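Minutes of the open day planning meeting, Prulla workshop
2024-09-23

Taken by me, Wiesława Witkowska, because I was the last one to sit down. Sorry in advance for the parts where I was talking and typing at the same time!

Last month's minutes were approved with one fix: the door code is changed every April, so please stop giving visitors the old one.

1. The Bidell visit

We mostly talked about how the Bidell people's visit went. They run a laundry and uniform service and they wanted to see the two-arm folding station do T-shirts, start to finish, with no one reaching in to help. I thought it went pretty well for a first showing (others were grumpier, see below). They stayed much longer than planned and asked good questions, mostly about what happens when a shirt lands crooked or inside out. We told them crooked is fine most days and inside out is still a person's job.

The complaint from our side was pace. Nolte, the integrator, wants every demo to begin with a shirt already laid flat, and I get why, it looks smoother. But the Bidell folks kept asking to see the messy start, the shirt dumped out of a bin, and I'd say we show them that too and let it be slow. We went back and forth on this for a good while. Agreed: flat start first, bin start second, and whoever is presenting says out loud which one it is.

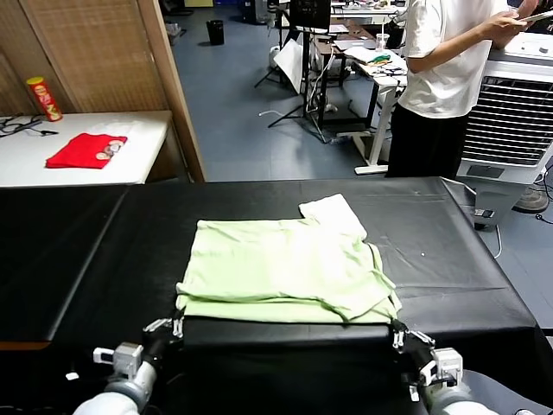

Sleeves came up again, of course. A sleeve that pokes out past the body after the first fold is the thing visitors spot right away, and they spot it before we do. My suggestion was that we let the arms go on to the next fold and talk people through it, and not hit stop the second something looks off. Stopping makes everybody nervous! Agreed, unless a gripper is about to pinch the table cover.

2. Open day

Room limit is 40 people, so we'll do 3 groups and keep the folding station for the end of each tour. I'd like a line of tape on the floor for people to stand behind, and somebody holding the tablet who isn't also the one doing the talking. Last time I did both and lost my place twice.

Cables: still all over. I said it, everyone nodded, it's in the minutes now. They get taped down or moved before anyone walks through.

3. Money

The budget for the day is $3260. Of that, $163 has gone to shirts in different sizes and fabrics, and I have the receipt. Snacks are not decided. Lultus offered to lend us a bigger screen for free, and we said yes please.

4. To do

Me: write back to Bidell, ask if they'd bring a bag of their own shirts next time.
Nolte: bin start working well enough to show, plus a short list of what to say when it misses a grab.
Everyone: floor tape and cables, the afternoon before.

Next meeting is once Bidell answers. I'll send a note around.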